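Prêt et dépôt de chargeurs : questions fréquentes

Service de prêt du matériel - Centre de formation Kendside
Mise à jour : 2019-04-11

Les réponses réunies sur cette page s'adressent aux stagiaires, aux formateurs et aux intervenants extérieurs. Elles portent sur le prêt des chargeurs et des batteries externes, ainsi que sur le dépôt des appareils dont l'usager souhaite se défaire. Les ordinateurs portables relèvent d'un règlement distinct, disponible à l'accueil.

Qui peut emprunter un chargeur ?

Toute personne titulaire d'une carte Kendside en cours de validité. Les intervenants extérieurs présentent leur convention ; le prêt est alors enregistré au nom du formateur qui les accueille. Les usagers du site de Plivetley bénéficient des mêmes conditions depuis le mois de mars.

Quelle est la durée du prêt ?

Un chargeur mural est prêté pour la journée. Une batterie externe peut être conservée deux jours, prolongation non comprise. La prolongation se demande au guichet, avant l'échéance, et n'est accordée qu'une fois.

Combien d'articles peut-on emprunter à la fois ?

Trois au maximum, câbles compris.

Les câbles sont-ils fournis ?

Sur demande. Le câble est inscrit séparément sur la fiche de prêt et doit être rendu avec elle. Un câble restitué sans sa fiche est accepté, mais le prêt reste ouvert jusqu'à vérification par le service.

Comment rapporter le matériel ?

Les articles sont d'abord posés séparément sur la table, afin que l'agent puisse les examiner et les rapprocher de la fiche. Ils sont ensuite rangés dans un panier. Il est demandé aux usagers de ne pas remettre un chargeur sur l'étagère de leur propre initiative, même s'ils en connaissent l'emplacement.
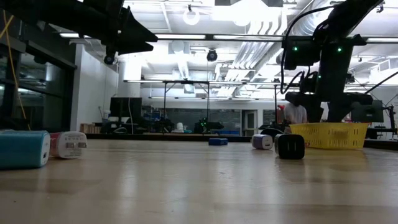

Chargeurs et batterie externe sur la table, à côté du panier jaune.

Que vérifie-t-on au retour ?

L'état du boîtier, des broches et des ports. Toute fissure, toute broche tordue ou toute trace de brûlure est notée sur la fiche et signée par l'usager. Le contrôle électrique est effectué ultérieurement par M. Josphat Shirima, responsable de l'atelier ; l'usager n'a pas à y assister.

Le chargeur fonctionne mal ou chauffe de façon anormale. Que faire ?

Le débrancher et le signaler au guichet sans attendre la fin du prêt. Une batterie externe gonflée ou déformée ne doit être ni rechargée ni transportée dans un sac. Il convient de prévenir l'atelier, au poste 93, et de laisser l'appareil à l'écart de toute source de chaleur jusqu'à l'arrivée d'un agent.

Que se passe-t-il en cas de retard ?

Un rappel est envoyé le lendemain de l'échéance. Après deux rappels restés sans réponse, le droit de prêt est suspendu jusqu'au retour du matériel. Aucune pénalité financière n'est appliquée pour un simple retard.

Et en cas de perte ?

L'usager remplit une déclaration de perte. Le remplacement par un modèle équivalent est possible, sous réserve de l'accord préalable de Mme Awuor Lyimo, chargée de l'inventaire. Les chargeurs sans marquage de conformité sont refusés - y compris lorsqu'ils sont neufs.

Puis-je déposer un chargeur personnel dont je n'ai plus l'usage ?

Oui, aux heures d'ouverture du guichet. Les appareils en état de marche peuvent rejoindre le fonds de prêt. Les autres sont remis à la société Kikolis, qui en assure l'enlèvement. Le dépôt est définitif et ne donne lieu à aucune contrepartie. Les piles et batteries isolées doivent être remises en main propre à un agent.

Mon chargeur personnel a été rendu par erreur avec le matériel prêté. Comment le récupérer ?

Se présenter au guichet avec une description précise : couleur, forme, nombre de ports, signe distinctif éventuel. Les objets non identifiés sont conservés jusqu'à l'inventaire suivant, puis versés au fonds. Une étiquette à son nom, collée sur le boîtier, facilite grandement la recherche.

Combien d'articles compte le fonds ?

L'inventaire Chukwu, commun aux deux sites, recense 600 articles, câbles et adaptateurs compris. La liste peut être consultée sur place.

À qui adresser une question ou une réclamation ?

Les questions courantes sont traitées au guichet par Mme Upendo Obura. Les réclamations sont adressées par écrit à M. Oduor Lema, chef du service, avec une copie de la fiche de prêt. Pour le site de Plivetley, l'interlocuteur est M. Dennis Kariuki.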